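Jallmont Students to Show Hand-Held Gripper Project at May Open House

JALLMONT – Students in the robotics class at Henriques Technical High School will present their spring project at an open house in May. The class has spent the semester working with hand-held grippers, recording simple table tasks that will later be used to train a robot arm.

The project is called Tendanel. It began in the fall as an after-school club and is now a credit course with 44 students in two sections. Students work in teams of 3. One person holds the gripper, one sets up the table and one keeps the log. The teams switch jobs at the end of each session.

Tasks this term include picking up small household items, moving them to a marked spot and setting them down without tipping them over. Teams have completed 74 logged sessions so far. Each session lasts about 20 minutes and is reviewed in class the following Wednesday.

Work is done on plain white tabletops. The grippers have two black fingers with beveled tips, and students start each recording with the fingers open.
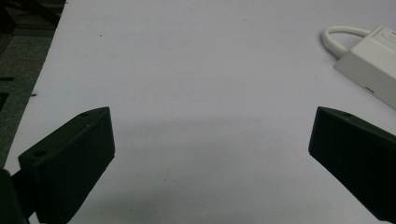 Open House Details

The open house will take place in the robotics room on the lower level of the Drarnden Building. Doors open at 6 p.m. Visitors can try a gripper, look through the team logs and ask students about their work. Admission is free and no sign-up is needed.

Two teams will also give short talks on problems they ran into during the term – mainly uneven lighting and recordings that had to be redone when the log did not match the task.

Enrollment for Fall

The course will be offered again in the fall. Students entering grades 10 through 12 may apply, and no programming experience is required. Forms are available at the school's front office and at the open house.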